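An afternoon at the Plundisari open lab in Hjaltested

2026-10-06
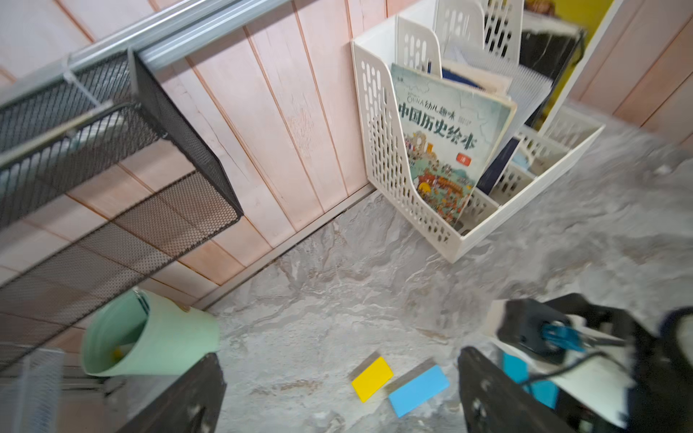

I went up to Hjaltested mostly to hear Zixuan Ye talk about tidying, and I'm so glad I did. Her group has been trying out a way to teach an arm to pick small things up off the floor using only what it sees from a camera down by the gripper. They call the method Plundisari (after somebody's boat, I was told). The idea is that you don't label anything. A person guides the arm through a pickup, the recording gets chopped into short pieces, and the model learns to guess which piece should come next from the view it has right now. The practice corner has pink paneling, a white file holder with a Chinese picture book leaning in the front, and two flat blocks on the gray floor, a yellow one and a light blue one, with the two black fingers coming down on either side of them. Two blocks that close together are a nasty little problem, Zixuan said, because the arm has to commit to one and the older version would dither between them.

So that was the result we had all come for! With 2,000 recorded pickups the old version did fine on single objects and went to pieces on pairs. The new one was trained on just 800, and it picks a target early and sticks with it. She put up a chart and I copied it badly, so I won't quote the rest, but the gap on pairs was big enough that the man next to me said "huh" out loud.

Odair Pimentel did the hands-on part. You get to hold the guiding handle yourself, and it's much harder than it looks. My first try I came in far too steep and pushed the block along the floor instead of closing on it. Odair was very nice about it and said clumsy tries get kept too - the model needs to see what going wrong looks like from down there. There were 18 of us and we got 5 minutes each, which felt short (I would have stayed all day).

Somebody asked about soft things, socks and so on. Not yet. Thin flat stuff is bad as well, loose paper especially, because the fingers can't get under it. Birthe Eskildsen is working on that over in Oltley and hopes to have something to show in February.

Coffee was in the hallway, with very good cardamom buns. I got talking to Svend Bundgaard about whether you could move the trained model to a different room with different walls. He thinks yes, with a few fresh recordings. Zixuan overheard and made a face, so I guess that one is still open. The handout with the reading list is at the front desk if you missed it, and the parking behind the building is free after lunch.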